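# fosness-walks

Visitor notes for the town of Fosness and the three places people end up in when they miss the last bus out of it: Kernum, Jemal and Kimum. One CSV, one folder of route files, and this README, which is longer than it was meant to be.

The set holds 2,432 notes. Each is a short piece of text about one place, written for someone on foot with a bag and limited patience. You can use it to build a walking map, a printed leaflet, or one of those apps that buzzes when you pass a fountain. Please consider not building the last one.

## What's in it

```
notes.csv all notes, one per row
routes/ 40 walking routes, GPX
places.csv names, spellings, which town
CHANGES.md mostly apologies
```

Columns in `notes.csv`:

| column | what it holds |
|---|---|
| `note_id` | never reused, even after a café closes |
| `place_id` | matches `places.csv` |
| `town` | Fosness, Kernum, Jemal or Kimum |
| `kind` | view, food, church, steps, bench, toilet, other |
| `text` | the note, English |
| `season` | blank means all year, or that I forgot |
| `checked` | month of the last visit |

`steps` has its own kind because Kernum is built on a hill and the tourist office map is drawn as if it weren't. If you only keep one filter, keep that one. `bench` was added a week later for related reasons.

## Spelling

Jemal is spelled two ways on its own road signs, depending on which end of town you come in from. The CSV uses the one on the train station. Older guidebooks have a third version, and I have put it in the `also` column of `places.csv` so that searches work. Kimum is spelled the same everywhere and is otherwise the least organized of the four.
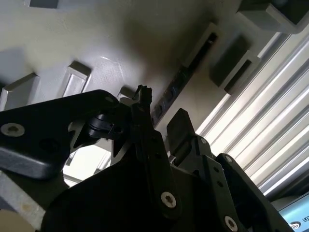
Place IDs are the part of this set you should leave alone. Names change, cafés become shoe stores, and the viewpoint over Jemal harbor has been moved to the other side of the parking lot by people who sell binocular rides. The IDs stay put through all of it. Think of the silver screw sunk into that black bracket: you can get it out with the right hex key, but have a good look at what else is bolted on before you start. The route files, the town pages and the leaflet template all hang off `place_id`, and renumbering them "to be tidy" will send your readers into the harbor.

## Routes

Routes are meant for walking at the speed of someone who stops to look at things. The longest takes 80 minutes without lunch. With lunch in Kernum, allow the afternoon, as the soup place has one burner and strong views on rushing.

Every route starts at a bus stop or a station. None of them starts at "the charming main square," partly because Fosness has two main squares and residents will only direct you to their own.

A route ending in `_r` is the same walk in reverse. These were added after complaints. The church in Kimum looks better if you come up on it from the river, and the bakery is better if you reach it before 10 a.m., so you have to pick.

## How the notes were made

I walked the routes, wrote things down, came home and typed them up. Notes on food cover places where I ate. Notes on hotels don't exist, because I live here and have a bed.

Text was edited for length and for temper. The word "authentic" was removed wherever it occurred. "Hidden gem" survives in one note, about an actual jewelry shop on a back street in Kimum that is quite hard to find.

## Known problems

- Opening hours in Jemal were right in June. They are a winter rumor.
- `season` is patchy for Kernum.
- Version 2 merged `view` and `tower`. If your code expects `tower`, it will find nothing and say nothing.
- The Fosness museum is listed as free. It is free if you go in through the library.
- Coordinates for `bench` point to the bench. Coordinates for `toilet` point to the sign for the toilet, and you are on your own from there.

## Using it

Free for any use, including paid guides. Credit "fosness-walks" somewhere a reader might see it. If you translate the notes, keep the warnings about the steps.

Corrections go in as issues, one place per issue, with the month you were there. "The view is overrated" is an opinion and will be closed. "The view is behind scaffolding" is a correction, and I'll go and check it when the rain stops.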